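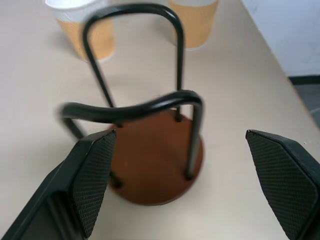 I bought the Tovent napkin holder in March, after the plastic one we had used for years cracked down one side. I eat most meals at the kitchen table and wanted something that would stay put and not take up much room. It has a round brown wooden base and two loops of thick, glossy black metal rod, with the rear loop tall and narrow and the front one shorter and wider. The front loop reaches out past the base on the side, so it needs a little more room on the table than the base alone would suggest. I measured the base before ordering and forgot about the loop. It still fits between the salt and the fruit bowl, but only if I turn it.

Mine came in a plain carton with a sheet of instructions. Assembly took a few minutes. The rods push into holes in the base and one of them was tight enough that I had to lean on it. There is no glue and no hardware. I have not had a rod come loose since.

Capacity is fair. I use ordinary folded lunch napkins from a Kemer bulk pack of 800, which lasts our house most of a year. A stack as thick as my thumb works best. With fewer than that, the napkins slump and slide down toward the table, and with more, you end up pulling out three when you want one. Dinner napkins are too heavy and fold over the top of the front loop. Cocktail napkins are a waste of time in this thing. They fall out the sides.

The weight is good. You can pull a napkin with one hand and the holder mostly stays where it is. On our old table, which had a slick finish, it slid a bit, so I stuck three felt dots underneath. They came from the hardware store and cost next to nothing. I think Tovent should have included them.

Outdoors is another matter. I took it out on the deck for a cookout and a light wind took the top napkins right away. The Drerno holder my sister has uses a weighted arm that rests on a flat stack, and it handled the same afternoon with no trouble. If you eat outside a lot, buy that kind. The Drerno is bigger, though, and it is a pain to refill because you have to hold the arm up the whole time.

I also tried the Aryee holder before settling on this one. It is a plain box with a slot in the front. It looked neat, but the slot tore napkins when the box was full, and crumbs got down in the bottom where I couldn't reach them. I sent it back.

Cleaning the Tovent is simple. Wipe the metal with a damp cloth and dry it. Fingerprints show on the black finish more than I would like, and so does flour. The base should not be soaked. Mine got a ring on it from a wet glass in the second week and the ring has not come out. A little cooking oil rubbed in made it less obvious. I would not put this in the dishwasher, and the sheet says the same.

One other use: it holds mail well. When we had guests and put the cloth napkins out, I moved it to the counter and it kept a week of envelopes upright. A recipe card stands up in it too, but a paperback is too thick.

Would I buy it again? Yes, at the sale price. At full price I would look around a little first. Four stars out of five, with the missing star for the felt pads and the wood finish.

Posted 11th July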